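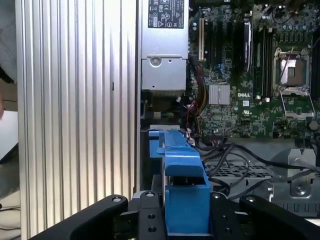

Blue bracket, with the power supply and the Dell board behind it.

To: Dilholm refurb list
Subject: Re: Blue drive brackets and the P10 plug

On the Dilholm refurb list, a member wrote:

> We have taken in 12 of the Dell towers from the Drondard office clearance
> and want to get them ready for the Bravo learning center. Two questions.
> First, do the blue plastic brackets in the drive cage have to go back, or
> can the drives sit in there without them? Ours came in a separate box and
> I would happily leave them in it. Second, which of the power leads is
> meant for the drives? There are several black ones and they all look the
> same to me.

Yes, put the brackets back. I tried running one tower without them last year and the drive buzzed against the cage all afternoon. The blue part is what holds the drive at the right height for the plugs, and it saves hunting for screws, which never come in the box anyway.

Squeeze the sides, slide the bracket in straight and stop when it clicks. If it doesn't click, pull it out and look for a cable caught underneath. Old plastic can snap if you lean on it, and we have 2 here with broken hooks that I keep for spare tabs.
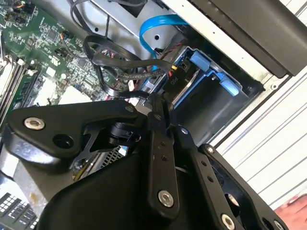

Dilholm, September

On the power leads, read the plug before you push anything in. The one going to the drive in our tower is marked P10 in white on the black connector. The marking is small and easy to miss under a loop of cable, so use a flashlight. I can't promise that every tower in your batch is labeled the same way, so check the first one and write it on the job sheet.

The data cable is a separate thing. Ours has a bright blue SATA cable at the drive end, and I have seen other colors in these machines, so don't go by color alone. Leave it a little slack – if it is pulled tight across the board it works loose when the side panel goes on.
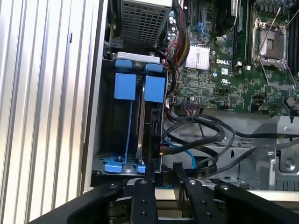
Two drives side by side in the cage, blue tabs on top.

If you only have one drive for each tower, fill one bay and leave the blue bracket in the other. Someone will want to add a drive later and the bracket will be gone if you put it in a drawer. I lost a whole bag that way after the Wistia job.

Before you start, lay the tower on its side with the open side up. Working on it upright means holding the drive with one hand and the cables with the other, and I have dropped a drive doing that. Keep the processor in a tray until you are ready for it, and keep loose screws well away from the open socket. Bent pins are the one fault I can't fix for you.

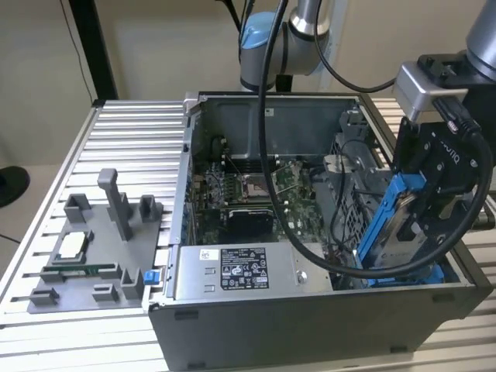 I do the drives first and the processor after, but I know others on the list go the other way. Whichever you choose, do all 12 in the same order or you will end up opening cases again to see what is missing.

One last item. I have a carton of 200 case screws and can spare 100 of them if you are short. Pickup is at the side door, any time after 2 in the afternoon. Please bring back the label printer when you come.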